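Start Projekte Förderung Berichte Kontakt

Zwischenbericht an die Casado-Stiftung
Projekt Wura – Handschriftliche Rezepthefte lesbar machen
Berichtszeitraum: bis einschließlich Mai
Verfasst von Hala Najjar, Projektleitung

1. Stand der Dinge

Im Antrag stand, wir würden bis Mai »den überwiegenden Teil« der Hefte erfasst haben. Ich habe diesen Satz selbst geschrieben und bin rückblickend dankbar, dass er keine Zahl enthält. Die Zahlen folgen trotzdem, die Stiftung hat ein Recht darauf: Im Bestand befinden sich 76 Rezepthefte aus privaten Haushalten. Gescannt sind 955 Seiten. Vollständig abgeschrieben, gegengelesen und verschlagwortet sind 23 Hefte. Wer großzügig rechnet, nennt das ein gutes Drittel. Wer genau rechnet, bitte ich um Nachsicht.

Das Scannen ging schneller als geplant, das Lesen langsamer. Wir hatten für eine Seite die Arbeitszeit angesetzt, die ein geübter Mensch für eine Seite sauberer Kurrentschrift braucht. Eine Seite, auf der jemand erst mit Tinte, dann mit Bleistift und zuletzt mit Pflaumenmus gearbeitet hat, dauert länger. Im nächsten Antrag werde ich einen Zuschlag für Pflaumenmus vorsehen und ihn anders nennen.

2. Abschriften

Die Transkriptionsregeln liegen in vierter Fassung vor. Die erste war zwei Seiten lang und elegant. Die vierte ist weder das eine noch das andere, dafür regelt sie, was mit durchgestrichenen Mengen geschieht (stehen lassen, Streichung kennzeichnen), mit Randbemerkungen wie »nie wieder« (aufnehmen, eigenes Feld) und mit Einkaufszetteln, die in den Heften liegen (ebenfalls aufnehmen, getrennt führen). Über die Einkaufszettel gab es eine längere Diskussion. Ich war dagegen und habe verloren. Inzwischen sind sie der Teil der Datenbank, in dem ich abends hängen bleibe.

Besonders ergiebig ist Heft 11, bei uns nur »das fette« genannt. Es enthält neben den üblichen Kuchen eine vollständige Menüfolge für eine Konfirmation, samt Sitzordnung und dem Vermerk, wer auf keinen Fall neben wem sitzen darf. Die Namen haben wir in der öffentlichen Fassung geschwärzt. Die Suppe durfte bleiben.

Einige Abkürzungen widersetzen sich weiterhin. »M. n. G.« lesen wir als »Mehl nach Gefühl«, was sprachlich überzeugt und küchenpraktisch nicht hilft. Bei »2 T. R.« stehen Teelöffel Rum gegen Tassen Rosinen, und die beiden Lesarten führen zu sehr verschiedenen Nachmittagen. Wir haben beide vermerkt.

3. Technik und Datenbank

Die Datenbank der Firma Rernent läuft seit dem Frühjahr stabil, sofern man die Suchfunktion nicht nach Umlauten fragt. Wer »Klöße« eingibt, bekommt seit der letzten Aktualisierung wenigstens eine Fehlermeldung, vorher bekam er Klosterbier. Der Fehler ist gemeldet, bestätigt und einer Person zugewiesen, die ihn nach Auskunft des Anbieters »auf dem Schirm« hat. Eine Lieferung ist für das kommende Quartal zugesagt. Als Umgehung haben wir ein zweites Suchfeld mit der Schreibweise »oe« und »ss« gefüllt, was funktioniert und niemandem Freude macht.

Die Scans sind doppelt gesichert, einmal bei uns und einmal in den Räumen unserer Partner in Pondgate. Die Rücksicherung wurde einmal geprobt und dauerte eine Nacht. Dabei fiel auf, dass drei Hefte unter demselben Titel lagen, nämlich »Backen«. Sie tragen jetzt zusätzlich eine Signatur, wie es in der ersten Fassung der Regeln übrigens schon vorgesehen war.

4. Leihgaben und Rechte

Die Leihverträge sind unterschrieben, bis auf zwei. In einem Fall möchte die Familie das Heft erst vollständig abgeschrieben sehen und danach entscheiden, ob wir es abschreiben dürfen. Im anderen Fall erheben zwei Schwestern Anspruch auf dasselbe Heft und haben jeweils eine eigene Fassung davon, wer den Käsekuchen erfunden hat. Wir halten uns heraus und haben den Käsekuchen bis auf Weiteres gesperrt.

Die Rückgabe der bereits bearbeiteten Hefte hat begonnen. Jede Familie erhält dazu einen gebundenen Ausdruck der Abschrift. Die Bindung ist teurer geworden als kalkuliert, der Mehrbetrag lässt sich aus dem Posten »Reisekosten« decken, weil die Tagung, zu der wir reisen wollten, als Videokonferenz stattfand. Ich bitte die Stiftung hiermit förmlich um Zustimmung zur Umwidmung. Die Tagung war im Übrigen lehrreich und hatte kein Büfett.

5. Glossar und Begleitheft

Das Glossar war als Nebenprodukt gedacht und hat sich zum zweiten Hauptprodukt ausgewachsen. Die Hefte setzen ein Wissen voraus, das sie an keiner Stelle aussprechen. »Im kleinen Topf ziehen lassen, zudecken« steht da, und damit gilt die Sache als erklärt. Wie klein, wie lange, womit zugedeckt: Das wusste man. Im Glossar versuchen wir, solche Anweisungen in heutige Küchen zu übersetzen, ohne so zu tun, als hätten wir die Großmütter gefragt. Die Einträge zu Garzeiten und Geschirr sind fertig, der Eintrag »Zudecken« umfasst in der aktuellen Fassung anderthalb Spalten und wird gekürzt.
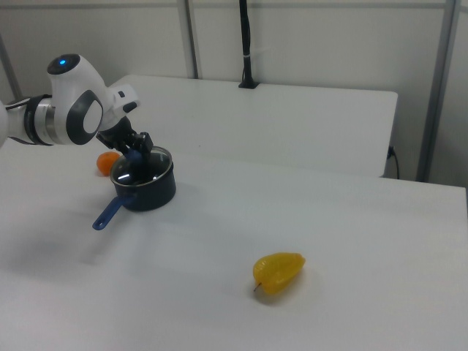 Kleiner dunkelblauer Topf, dazu ein Glasdeckel mit Metallrand.

Offen sind noch die Maße. Eine »Kaffeetasse« ist in den Heften eine feste Größe, allerdings in jedem Heft eine andere. Wir geben künftig eine Spanne an und verweisen auf das jeweilige Heft. Den Vorschlag, eine Projekttasse als Normal zu bestimmen und unter Verschluss zu halten, habe ich abgelehnt, obwohl er mit Begeisterung vorgetragen wurde.

Das Begleitheft soll eine Auswahl von Rezepten zum Nachkochen enthalten. Die Auswahl steht bis auf die Sülze. Für die Sülze gibt es eine starke Fraktion und eine starke Gegenfraktion, beide gut begründet.

6. Abweichungen vom Zeitplan

Das Gegenlesen liegt zwei Monate zurück. Ursache ist vor allem der oben beschriebene Zustand der Seiten, in zweiter Linie eine Grippewelle, die im Projekt streng nach Alphabet verlief. Aufholen wollen wir, indem die verbleibenden Hefte nach Lesbarkeit sortiert werden und die gut lesbaren zuerst an die Reihe kommen. Mir ist bewusst, dass die schlecht lesbaren dadurch nicht besser werden.

Glossar und Begleitheft liegen im Plan. Der öffentliche Zugang zur Datenbank verschiebt sich, bis man dort Klöße findet.

7. Nächste Schritte

– Abschrift der nächsten Hefte, beginnend mit den sauberen
– Klärung der beiden offenen Leihverträge
– Abnahme der Suchfunktion durch Rernent und uns, in dieser Reihenfolge
– Druckangebote für das Begleitheft einholen
– Entscheidung Sülze

Der Verwendungsnachweis mit den Einzelbelegen geht der Stiftung gesondert zu. Ein Beleg über Backpulver ist versehentlich darunter geraten und kann gestrichen werden.

Hala Najjar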